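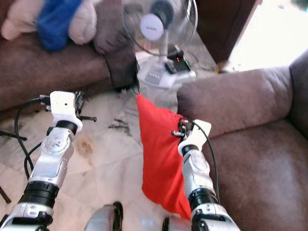
Sumaiya Weerakoon, Technical Writer, Windstead Furniture Support

Section 4: Placing, Levelling and Caring for Varalby Fabric Sofas

Applies to two-seat and three-seat models with loose seat cushions. For the corner unit, complete Section 3 first and return to step 4.2.1. Owners of the Nalo recliner should use the separate guide supplied with the mechanism.

4.1 Before you start

Each sofa must be lifted by two adults. Lift from the base rail at both ends. Do not lift by the armrests. The armrests are bolted to the base from the inside and the bolts will work loose under vertical load.

You will need:

- the Sikder levelling kit (part 353), packed in the bag stapled under the base
- a spirit level at least 300 mm long
- a tape measure
- a vacuum cleaner with an upholstery head
- a clean white cotton cloth

Check the floor type. Fit the felt pads from the kit on timber, tile or vinyl. Fit the plastic cups on carpet. Do not fit both.

CAUTION: Do not drag the sofa with the feet fitted. Dragging can split the foot mounting and will mark a soft timber floor.

4.2 Placing the sofa

1. Clear the floor and vacuum it. Grit under a felt pad will scratch the finish.

2. Mark the position of the rear feet with low-tack tape. Leave 50 mm between the back of the sofa and the wall. If there is a heater on that wall, leave the clearance given in the heater manual or 300 mm, whichever is greater.

3. Remove the seat cushions and set them aside on a clean surface. Leave the back cushions in place. They are zipped to the frame.

4. Lift the sofa onto the marks and lower the rear feet first.

5. Where two sofas are placed at a right angle, measure the gap between the armrest of one and the seat front of the other. A gap of 600 mm gives enough room to walk through. Allow more if anyone in the household uses a walking frame.

6. Remove the tape within 24 hours.

NOTE: Keep power leads clear of the feet. A lead trapped under a foot may be damaged without any visible mark on the upper side.

4.3 Levelling

1. Place the spirit level on the base rail, parallel to the front edge. Do not take a reading from the cushions or the webbing.

2. Find the low end. Turn the foot at that end anticlockwise, viewed from above, until the bubble is centred. One full turn raises the foot 1.5 mm.

3. Turn the level front to back and repeat. A slight fall to the rear is acceptable. A fall to the front is not.

4. Tighten the lock nut on each foot with the flat spanner in the kit. Finger tight plus a quarter turn is sufficient.

5. Press down on each corner in turn. If the sofa rocks, go back to step 2.

6. Refit the seat cushions with the zip to the rear. The cushion with the sewn label goes on the left as you face the sofa.

Check the level again after four weeks. Carpet compresses under load and the feet may need another half turn.

4.4 Weekly care

Vacuum the seat, back and armrests using the upholstery head on low suction. Work in one direction. Lift the cushions and vacuum the webbing, where crumbs and coins collect and wear the underside of the fabric.

Turn the seat cushions over every second week and swap their positions once a month. The foam takes a set if it is loaded in one place, and a set older than six months will not recover fully.

4.5 Removing and washing covers

The seat covers are removable. The back and armrest covers are not.

1. Open the zip fully. The slider is stored under a fabric tab at the left end.

2. Fold the foam in half lengthways and draw it out. Leave the inner liner on the foam.

3. Close the zip and turn the cover inside out.

4. Wash at 30 degrees on a gentle cycle with a liquid detergent that contains no bleach or optical brightener. Wash all seat covers in the same load so that any change in colour is even.

5. Do not tumble dry. Hang the covers by the zip edge, out of direct sun.

6. Refit the covers while very slightly damp. A fully dry cover will be tight at the corners and may need to be worked on over an hour or two.
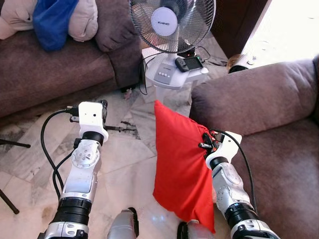 Scatter cushions must be washed separately from the seat covers for at least the first three washes. Strong colours can release dye, and dye transferred to a seat cover is not covered by the warranty. To test a cushion, press a damp white cloth on a rear seam for one minute and check the cloth for colour.

4.6 Drying the sofa after spot cleaning

1. Blot the mark with the cotton cloth. Do not rub.

2. Apply lukewarm water with a few drops of detergent, working from the outside of the mark towards the centre.

3. Blot again with plain water, then with a dry cloth.

4. Move air across the area with an open window or a fan on a low setting, placed at least one metre away. Do not use a hair dryer or a fan heater. Heat will fix protein stains such as milk.

5. Keep the seat out of use until the foam feels dry when pressed with the flat of the hand.

CAUTION: Do not apply water to the armrest seams. The padding beneath is glued and will separate if soaked.

4.7 Faults

Creak from one end: check the lock nut, then the base rail screws.

Seat cushion slides forward: confirm that the zip faces the rear and that the sofa does not fall to the front.

Pilling: normal in the first months. Remove with a fabric shaver at its shallowest setting. The fabric is supplied from more than one mill and the rate of pilling varies slightly between batches.

Replacement feet, covers and zips are listed on page 66.

Shared 66 times | 3 comments

Comments

Jae-in Ham
Step 4.3.2 worked, but my kit had no flat spanner in it. A 13 mm from the shed fit the lock nut.

deb_k
Can the inner liner be washed as well? Ours got a good dose of cordial.

Sumaiya Weerakoon
Liner is hand wash only, deb_k. I'll add it to 4.5 in the September revision. Jae-in, please send us the batch number from the bag.

Contact Windstead Support | © Windstead Furniture | Last updated June 28, 2020 | Back to top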